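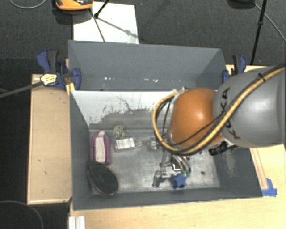 Figure 7. Divided gray bin with the narrow compartment at the rear.

Section 4: Setting Up Your Zureck Divided Bin

Revised Jul 9, 2025

By now you should have the base assembled and the four leveling feet threaded in by hand (Section 3). If you skipped ahead, and plenty of us do, please go back and check the feet before you put the bin on top. They are very easy to reach now and a real nuisance to reach later.

This section covers choosing a spot, seating the bin, fitting the divider, and loading it for the first time. Set aside 30 minutes if you're working alone, a bit less if you have a friend to hold the other end.

What you will need
The bin, the divider, and bag 910 (divider clips, corner pads, and a few spares)
A tape measure and a level
A soft cloth and some mild dish soap
A pencil

4.1 Choosing a spot

1. Pick a level place indoors, away from heaters and out of strong sun. A garage is fine, and so is a basement or a mudroom.

2. Measure the wall behind it. The base is 867 mm wide, and you'll want a hand's width of clearance on either side so you can slide the bin out for cleaning.

3. Stand where you expect to stand when you use it, and pretend to put something away. It feels silly, but do it a few times with both hands. If you find yourself twisting or leaning over a bench, move the base now.

4. Mark the position of the feet lightly on the floor with your pencil.

Note: On carpet, the base will settle over the first few days. Check it with the level again after a week and adjust the feet if you need to.

4.2 Seating the bin

1. Wipe the inside and underside of the bin with soapy water and dry it well. There is usually a little packing dust in the corners.

2. Press one corner pad onto each corner of the base, ridged side up. The ridges are fine, so run a thumb over them if you can't tell which way they face.

3. Lift the bin from both short ends and lower it straight down onto the pads. Take your time with this part. If it rocks, lift it off again and look for a pad that has folded under.

4. Set your level across the top, first one way and then the other, and turn the feet until you're happy. A quarter turn makes more difference than you'd expect.

Caution: Lift with your knees and keep your fingers out from between the bin and the base. Do not slide a loaded bin across the pads. They will peel, and you'll be hunting for the spares.

4.3 Fitting the divider

The divider makes a narrow compartment at the rear and a larger one at the front. You can fit it the other way around if the back of your bin faces an aisle, but most people come to like the small one at the rear, where the things you need once in a while stay out of the way of the things you need every day.

1. Find the slots on the inside of the short walls. Use the pair nearest the rear.

2. Hold the divider upright with the molded arrow pointing up, and feed one end a short way into its slot before you start the other.

3. Push down on both ends evenly until the divider meets the floor of the bin. If one side gets ahead, it will jam. Ease it back up and start again — there's no need for a mallet.

4. Snap a clip over each end. You should feel them catch.

Note: In January, or whenever your garage is properly cold, the divider may be stiff. Bring it into the house for the evening and try again when it has warmed through.

4.4 Loading for the first time

1. Put the heaviest things in first, spread along the floor of the front compartment.

2. Fill the rear compartment only as high as the divider. Anything piled above it will end up in the front sooner or later, usually while you're looking for something else.

3. Keep the total under 220 pounds, counting both compartments together.

4. Leave a little room at the top. A bin packed right to the brim looks wonderful on the first day, and then you need the pair of gloves at the bottom.

Our own Lucyna Jabłońska keeps potting supplies in hers, with the bags of soil in front and hand tools and twine behind. Yusri Setiawan uses the same arrangement for camping gear, tent poles and all, and swears by a strip of masking tape along the rim with the contents written on it. Both work nicely. Do please wrap anything with a sharp edge, and keep open containers of liquid out of the bin altogether.

Caution: Never stand or sit on the bin, loaded or empty, and don't let children climb inside.

4.5 If something isn't right

The bin rocks after loading. Unload it, check the pads, and level the base again. Adjusting the feet under a full load can bend the threads.

The divider bows toward the front. The rear compartment is carrying too much. Move the heavier items forward.

A clip won't catch. Make sure the divider is all the way down. If it is and the clip still slips off, swap in a spare from bag 910.

The slots have grit in them. Use a dry toothbrush, then the soft cloth. Please don't oil them, as oil only collects more dust.

When the bin sits level and both clips are on, continue to Section 5, Fitting the Lid.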